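Thursday, January 20, 2022

Wrapping paper, again

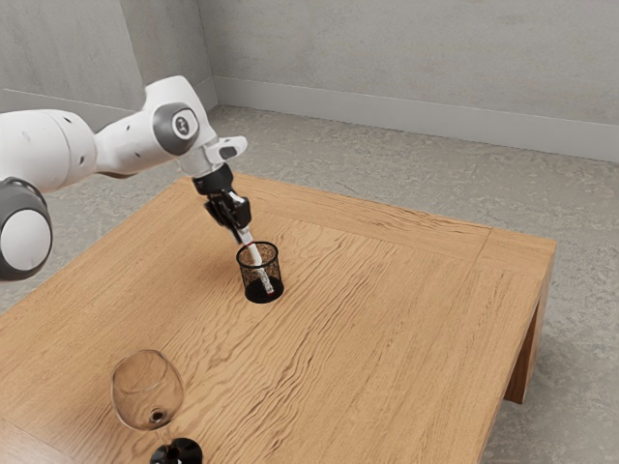 White marker in the gripper, over the square table.

Ileana's birthday is coming and I have been told, by three separate emails, that the right gift is a "personalized memory box" from Givham. I looked at it. It's a box. You send them your own photos and they send them back to you in the box, with her name on the lid, and the accent on Furtună costs extra. I wrote to ask why and got a coupon.

The page has 2,197 five-star reviews. I read far too many of them over lunch and most were from people who had just ordered it and hadn't given it to anyone yet. "Can't wait to see her face!" Fine, but then come back and tell us about the face.

Dirceu swears by handmade cards and says a store card means you didn't try. Maybe. He made me one in July with a pressed leaf in it, and the leaf was in pieces by the time I got the envelope open. I still have it, so I suppose he wins that one, though I'm not telling him.

Went by the paper shop in Pruremthorpe after work to see if they had anything plain. They had 4 kinds of brown paper, all called something different, and I could not tell two of them apart. Bought the cheaper one. The woman at the register tried to sell me a wax seal kit and I asked if the seals survive the mail. She said "mostly."

Current plan is the green scarf, brown paper, string, and a card I write myself with no poem in it. Oddur thinks she'd like the box better. Oddur gave his sister a steam mop.

Need to buy tape.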